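Oiling a Maple Board So It Lasts

If your maple board has gone dull and thirsty, a little mineral oil brings it back beautifully, and you can do the whole job after supper!
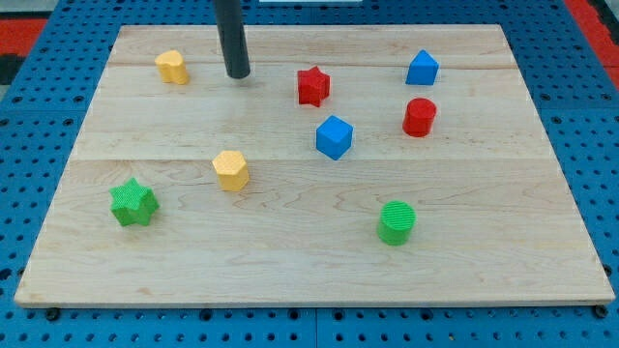 Palesa Motaung wrote in to say she'd skipped the oil for two winters and her board split right along a glue seam, so please tell people to do the edges too. Yes, do the edges! And the underside, every time.

Start with a clean board. Hot water, a drop of dish soap, a quick wipe on both faces, then stand it on its side overnight. Don't soak it, ever. If it still smells of onion, scrub it with coarse salt and half a lemon, rinse, and give it another night.

Feel for fuzz with your palm. A light pass with 220 grit along the grain knocks it down (I do this once a year, usually in December before the big baking starts).

Now the fun part — warm the bottle of oil in a bowl of hot tap water and pour on more than you think you need. Food-grade mineral oil from the drugstore is great. Skip olive oil and corn oil, they go sticky and smell terrible by summer. Rub it in with an old T-shirt, leave it till morning, and buff off whatever hasn't gone in.

New boards drink a lot. Mine took 9 coats before it quit looking patchy, and I loved watching the grain come up a bit more each time.

For a softer finish, melt one part beeswax into four parts oil in a jar set in simmering water. It keeps for ages in the cupboard, and it's wonderful on wooden spoons and rolling pins — even a squeaky drawer runner.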